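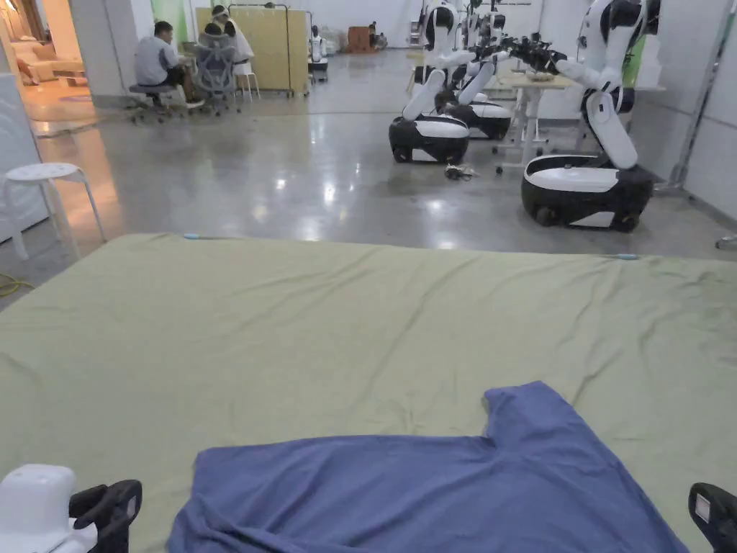 Whitfield Home Skills Circle: tips and outings

13 August 2023
Posted by the page editor

I went to the open day at Ternden expecting to stand at the back with a cup of tea and be politely baffled, and I came home and refolded every T-shirt I own. So this month's page is laundry tips, by way of robots. Bear with me!

Ternden is a big, light place with a shiny grey concrete floor that makes you walk more carefully than you need to. There were white wheeled robots down one side, with black many-fingered hands (much more like hands than I'd bargained for), people sitting about chatting on stools, and a mattress with a pale green cover and a blue T-shirt spread out on it. I'd been drawn to the robots with fingers, but the T-shirt was where I stayed. I've been folding washing for most of my life and I have opinions.

The folding was being done with a hand-held gripper, which has two black fingers on a white housing, so you get a pinch and not much else. Visitors could have a go. I managed the first sleeve on my second try and was very pleased with myself until I saw that I'd dragged the whole shirt sideways. My neighbour at the table had the same trouble with the hem. You don't realise how much the rest of your hand does (flattening, steadying, tucking) until you've only got a pinch to work with.

The young woman looking after us told me they'd been through 3,000 folds for the project, which they call Plino, and that 900 of those were T-shirts. I asked what the others were and she said towels, mostly, and "a regrettable number of pillowcases". I know how she feels.

Anyway, what I learned, or was reminded of.

Spread it properly first. I'm a terror for picking a shirt out of the basket and folding it against my chest while I talk to somebody. At the open day you couldn't do that, you had to lay the thing down flat, and the fold came out better every time. Take hold of the shoulders, lay it down, then draw the hem towards you until the side seams are straight. Creases along the lower edge want smoothing outwards with the side of your hand before you start. If you fold over them they'll still be there when you put the shirt on.

Use the bed, but mind what's on it. A mattress is a lovely size for this job and saves your back if the bed's a decent height. Mine isn't, so I kneel on a cushion. A duvet is hopeless, far too puffy, and everything slides into the dip. Pull it right off and work on the sheet.

Fix the cover. There were a couple of little light blue clips along the far edge of the mattress and I thought, well, why have I never done that? I've since put two on our spare bed, where the fitted sheet has been creeping off one corner since last October. Mine are ordinary clothes pegs and they do very well on a thick seam. You do have to take them off before a guest sits down.

Pinch at the seam. This was the best one of the day. With the gripper, if you took hold in the middle of the cloth you got a sad little tent and the rest stayed behind. Take it at the shoulder seam or the hem, where the fabric is doubled, and the whole side comes over together. It works just as well with fingers, and it's a kindness to thin old cotton that's begun to go baggy.

My fold, for anyone who wants it: shirt face down, one side in to the middle with the sleeve folded back on itself, then the other side to match. Bring the hem up to just below the collar and fold in half again. Mine come out nearly 23 centimetres wide, and two piles fit side by side in the top drawer. If your drawers are narrower, bring the sides in a bit further. Children's shirts only need the one fold upwards.

Slow down on the sleeves. I timed myself at home (yes, I did) and I'm no quicker when I rush, I just do the second sleeve again. Short sleeves can be left sticking out a touch if the shirt's going in a drawer. For a suitcase I tuck them in.

Sit for the small things. Socks, flannels and hankies I now do on a stool beside the bed, with the basket at my feet. Put the stool close enough that you aren't leaning. I had it too far off the first evening and felt it in my shoulders.

There was a second talk after lunch from a firm called Visel, all about wheels and batteries, and I'm afraid I missed the end of it looking for the loo. Several of our members enjoyed it and one took notes, so ask at the next meeting if that's more your thing. I did stop on my way back to look at the big robots again. I asked whether one might do a fitted sheet some day and the chap laughed for rather a long time, which I took as a no for now.

Would I have one at home? I'd let it do the towels. I'd probably go round after it straightening the pile, the way my mother used to go round after me.

If you've got a good method for fitted sheets, please send it in, the elastic ones especially. I've tried tucking the corners into each other and I end up with something like a pudding. Methods for long-sleeved shirts are welcome too, and I'll put the best of them on the page next time along with the stain list I promised.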